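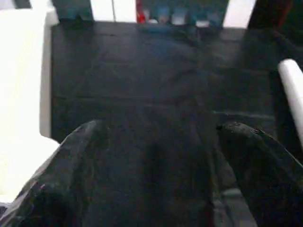 Datasets > Household > Turura Small Parts

This site uses cookies to remember your settings. Accept | Manage

# Turura Small Parts

Turura is a set of 728 short recordings of everyday tabletop sorting: picking up plain cylinders, rods and pegs and putting them where they belong. Celeste Cabral and Pranab Ranasinghe put it together at Collau. The first release is dated Aug 30, 2025.

## What is in it

- 389 recordings of single parts being picked up or set down
- 31 recordings with no part moved, kept for checking lighting
- the rest are mixed sorting, up to 40 seconds each

## Parts and labels

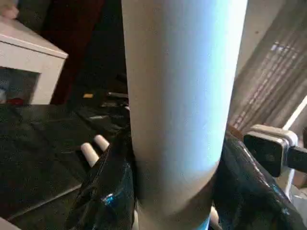 Part names in the label file go by shape and size only. Color was dropped early because so many of the parts are white and the light changes how they look. A tall white cylinder can be soft gray on one side and pale bluish-cyan on the other, and it is still labeled `cylinder_tall`. Short pieces with rounded ends are `peg_short`, whatever way they point. If a part has no printing on it, leave the `text` field blank -- do not write "none".

## Known problems

Dark surfaces come out close to black, and edges on them are easy to miss. Homa Shojaei rechecked the labels for these in September, and her changes are in `fixes.csv`. White parts next to white panels are sometimes overexposed. We left those in.

## Use

Free for teaching and research. Please name Turura and Collau. Send label errors to Behrouz Jalali with the recording number and the time in seconds.

3 comments | 12 shares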